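**Ticket 154: Lumbantobing is cold (again)**

Site: Grarcombe, second floor
Opened: 09/09/2019
Opened by: Nele Kasten
Assigned to: Kidus Habte
Priority: Low, changed to Medium, changed back to Low by someone with a desk on the sunny side
Status: Resolved, pending the landlord

**Original report (Nele)**

The big room is freezing. It's September, it's lovely outside, and I'm in here in a scarf. The thermostat says 74. I don't believe the thermostat. I turned it up and got colder. Please don't close this as "user preference" like the last one.

**Kidus, Monday, 9:40**

Looked up the last one. It was closed as "user preference." Sorry. I've reopened it and linked it to this ticket.

Went up with the pocket thermometer. Wall display: 74. Pocket thermometer, at chair height in the middle of the room: 65. Left it on the windowsill while I got coffee and it still said 65, so I'm siding with Nele.

For anyone new, the setup up there is a Stoltance wall unit talking to a damper box above the ceiling. The wall unit reads the temperature, the box decides how much cold air to let in. Midau looks after the boxes for the landlord. We look after the wall units, on the theory that they have a screen and are therefore IT.

**Kidus, Monday, 11:15**

Things tried:

- Restarted the wall unit. It came back at 74, very sure of itself.
- Checked for obvious causes of a false reading: sun on the wall, a monitor under it, a cup of tea on top. None.
- Raised the setpoint by 5 degrees. Damper should have closed down. Standing on a chair with a strip of toilet paper held to the vent, I can report that it didn't. The paper stayed horizontal.
- Put the setpoint back.

**Nele, Monday, 11:32**

It got colder after you left. Also somebody has taken my scarf.

**Kidus, Monday, 2:05**

Scarf is outside the scope of this ticket.

Called Midau. They can see our damper on their system and say it is "tracking demand at 50 percent," and that from their end the room looks comfortable. I asked whether they'd like to come and sit in it. They're going to call me back.

**Kidus, Day 2, 8:50**

Midau did not call back.

The room has adapted in the meantime. There's a basket of communal warm things now, on the table, and by the time I got in it had been cleaned out.

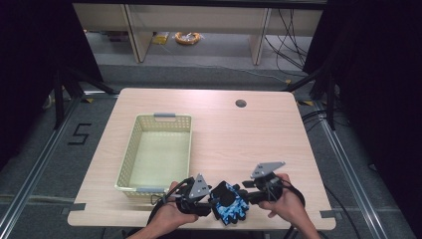 Lumbantobing, table and basket.

I count this as user feedback. The regulars have also found that the chairs on the window side are the least bad, so they book early and defend them.

**Kidus, Day 2, 10:20**

Took the cover off the wall unit. Clean inside, sensor seated properly, no draft coming up through the hole behind it (a classic, if you're collecting them: cold air runs down the inside of the wall and the sensor reads that). Held the sensor between finger and thumb for a minute to warm it up. The number on the display didn't move at all.

That got my attention. My thumb isn't a calibrated instrument but it should be worth a degree or two.

Breathed on it. Nothing. Held it again. Nothing. Nele came in during this part and went out again.

**Kidus, Day 2, 10:45**

New theory: the number on this screen is coming from somewhere else.

The installer menu (hold both arrows, wait, hold them again because the first time never takes) has a page called Sensor Source. It should say LOCAL. Ours says REMOTE 3000. I have no idea what 3000 is. The Stoltance manual says that remote sources are "as assigned by the commissioning engineer," so that clears that up.

**Nele, Day 2, 1:10**

Is it fixed? I have a client call in there at three and typing is getting difficult. Somebody lent me these and I'm not giving them back until the ticket is closed.

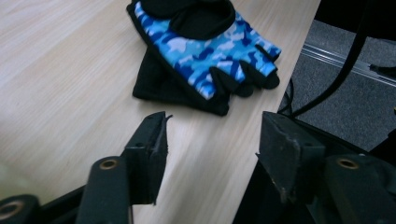
Blue camo, fingerless. Not from the company store.

**Kidus, Day 2, 1:25**

Not fixed. Nice gloves. Can you take the call in the small room?

**Nele, Day 2, 1:27**

The small room is boiling.

**Kidus, Day 2, 1:28**

How boiling?

**Nele, Day 2, 1:30**

People have been propping the door open with the recycling bin all summer. I assumed you knew.

**Kidus, Day 2, 2:40**

I did not know. There's no ticket for it. Please, everyone, put in tickets.

Pocket thermometer in the small room: 78. Wall display in the small room: 65. I'd seen that 65 before.

Took that cover off too and held the sensor. Nothing on the small room's screen. Then I asked Nele to stand in Lumbantobing and shout if anything changed while I did it again. She shouted. It had gone to 79.

So each room has been reading the other room's temperature. The small room thinks it's cold and shuts off its cold air, so it cooks. Lumbantobing thinks it's warm and pours cold air on itself. When Nele turned up the heat out of desperation, she was arguing with a sensor down the hall. Her getting colder right after was, as far as I can work out, the small room's door closing for somebody's meeting.

**Kidus, Day 2, 3:15**

Went through the old paperwork. Both wall units came off in December for the painters and went back on afterward. The wiring is fine. What's wrong is the remote assignments, which somebody must have entered by room number, and the room numbers changed when we got rid of the print closet. Nothing else on the floor uses remote sensors. I can't find a reason these two ever did.

**Fix applied**

1. Installer menu, Sensor Source, set to LOCAL on both units.
2. Saved. Exited. Went back in to see whether it had really saved. It hadn't.
3. Set to LOCAL again and waited for the little disk symbol before pressing anything.
4. Repeated the thumb test in both rooms. Each display now responds to the thumb in its own room.

**Kidus, Day 3, 9:05**

Lumbantobing: 71 on the wall, 71 on the pocket thermometer. Small room: 72 and 72. Damper passes the toilet paper test. The recycling bin is back with the recycling.

Midau called back. They say they can now see a fault.

**Kidus, Day 3, 9:30**

The fault is that their system was expecting a remote sensor on 3000 and can't find one. I've asked them to stop expecting it. They need the landlord to approve that, so this stays pending on their side. It shouldn't affect the rooms. If either display goes back to showing something silly, check Sensor Source before anything else.

**Nele, Day 3, 11:48**

It's a bit warm in there now.

**Kidus, Day 3, 11:50**

New ticket, please.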